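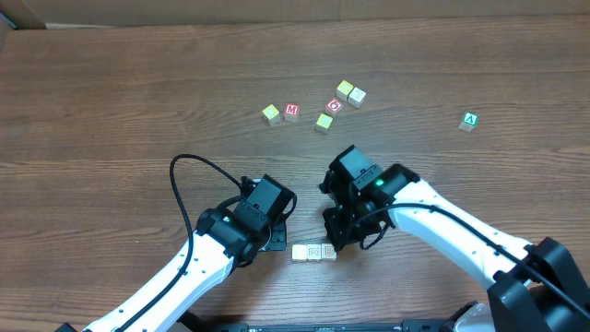
Home | About | Our Blocks | Classes | Visit | Contact

About Skavavent

We make wooden alphabet blocks and run a small letter room for young kids in Kerthorpe. Two halves of the same business, one front door. Blocks in the back, classes in the front.

Started with a single set, cut for a nursery school that wanted letters kids could pick up and push around. They asked for more. Then other schools asked. We now supply 136 schools and day cares, and the letter room is in its 12th year.

What we make

Small blocks, real wood, one letter to a face. Painted faces with the letter printed on, or plain wood if you like things quiet. The sides stay natural on the painted ones – we like seeing the wood and so do the kids. Sets come in a cotton bag with a drawstring. Lost a letter? Write to us and say which one. We sell singles, always have.

Every set gets checked by hand before it goes out. Edges, paint, print. Anything rough goes back to the sanding bench.

What happens in the letter room

Mostly tipping blocks out on a table and seeing what comes of it. Sorting by color. Finding the first letter of your name. Lining blocks up in a row, which some kids will do for a whole session, and thats fine by us. No worksheets, no tests. Words come later, usually short ones, often spelled their own way.

Groups are kept small. Ages three to six. A grown-up stays for the first visit, after that it's up to you. Tidying up is part of the class – everybody puts blocks back in the bag, grown-ups too.

Who we work with

Our wood comes from Krajčí, a family sawmill we have bought from since the beginning. Stamotora handles shipping for school orders. Over 20 local families have lent a hand trying out new sets at home, and they tell us quick when a letter is hard to read or a color is to dark.

Come by

The shop is open whenever a class is on, check the Visit page for times. School orders for the fall are being packed now, so allow a little longer for replies. Ring the bell twice, the sander is loud.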